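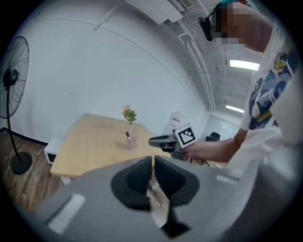

Golnar Heydari wrote in to say I'd been unfair to cheap dehumidifiers, that hers has run in a damp basement all summer without a complaint, and that I should try one before I write another word about them. She meant the Haretti, the short one with the handle on top. Fair enough. I bought one.

I paid $117 at Livevside, with my own money, and it's been sitting in my basement since the leaves were still green. It's October now and I've emptied the bucket more often than I care to remember. I'm less grumpy about it than I expected to be, but I have not been won over, and I want to go through why.

Start with the box, where the trouble with this whole class of product starts. It says the Haretti is good for "up to 1187 square feet." I'd love to meet whoever came up with that number. Why not 1180? Why not 1200? A figure that exact looks like it was measured, and maybe it was, in some room, at some temperature, with some amount of water in the air. The box doesn't say which room. The booklet doesn't either. A finished den with carpet and a closed door is one thing, and an old stone basement with a floor drain and a bad window is another, and square feet tells you nothing about either. It doesn't even tell you how high the ceiling is.

My basement is smaller than the claim by a good margin. With the old MacLeish down there (a big ugly thing that finally died in the spring) I could keep the humidity at a point where the cardboard boxes didn't go soft. With the Haretti I can do that on dry days. After two days of rain it falls behind and then spends the rest of the week catching up. The little fan never quits. If you bought it for a space as large as the box suggests, I think you'd be running a noisy night light.

Now the part Golnar is right about. It does pull water. I was ready to find out it was one of those tiny units that collects a tablespoon a day and glows blue at you, and it's a real compressor machine, with real weight to it. The closet under the stairs, where I keep the winter coats, smells like coats again. That alone was worth something to me.

The bucket is where it starts losing points. It slides out from the front, which is good, but it's wide and shallow and has no lid, so the water swings from side to side as you walk. I have stairs. By the top of them I've usually got a wet sock. The old MacLeish had a deep bucket with a cover and a spout in one corner, and I never once thought about it, and I suppose that's the best thing you can say about a bucket.

You can skip the bucket and use a hose. Haretti puts this on the front of the box in big letters. The hose isn't included. The port is on the back, low down, behind a rubber plug that took pliers to get out, and it only drains downhill, so the machine has to sit above whatever it's draining into. I've got mine up on a shelf made of cinder blocks and a piece of scrap board. It works. It also shakes the board, and the whole arrangement hums through the floor into the kitchen.

About that noise. The booklet calls it "whisper operation." I have never been whispered to like that. On the low setting you could watch television over it. On the high setting, the one you need after rain, I shut the basement door and I could still hear it from the back bedroom. Every so often the compressor stops with a clunk that sounds like somebody set down a toolbox.

The controls are all right. There's a button for the target humidity, a button for the fan and a timer that goes up in steps to 8 hours. I'd have liked it to remember what I told it. When the power went out for a minute it came back switched off, and I didn't find out until I went down for a jar of tomatoes. For anything left alone in a vacation place or a rental, I'd call that a serious fault, and it isn't mentioned anywhere I could find. The old one just started up again.

I also don't trust the number on the display. I set a plain dial gauge beside it, then moved the gauge across the room, and the two never agreed, with the Haretti always giving the rosier answer. My guess is that the sensor sits right in its own dry air. Could be my gauge is the one that's off. Buy a gauge anyway, put it far from the machine, and believe that one.

Filter: washable, pops out, no tools. Fine. Cord: too short, and the booklet tells you not to use an extension. Wheels: they're there, and on a rough floor they may as well not be.

I looked at the Brustar before I bought this. It costs more, has a pump so it can send the water up to a sink, and gets the kind of glowing write-ups that make me check who's being paid. I haven't used one and won't pretend to have an opinion. If any of you have had one through a full wet season, write and tell me, and please tell me about the bad days too.

So who should buy the Haretti? Somebody with one damp room, a door that closes, and a drain at floor level. A laundry room would suit it. If you've got actual water coming in, seeping walls or a puddle by the furnace, don't buy this or any other dehumidifier until you've been outside in the rain and looked at your gutters. I put off doing that for years. One downspout had come loose and was pouring right against the foundation, and fixing it did more for my basement than any plug-in box has.

I'm keeping mine through the winter, on its cinder blocks. Golnar, I'll grant you it's a decent machine for the money. I'd still like to know what your basement looks like after two days of rain.

Home | Reviews | Around the House | Readers Write | Archive | Contact

This site uses cookies to remember your settings and count visits. By continuing to read you agree to their use. Accept | Manage choices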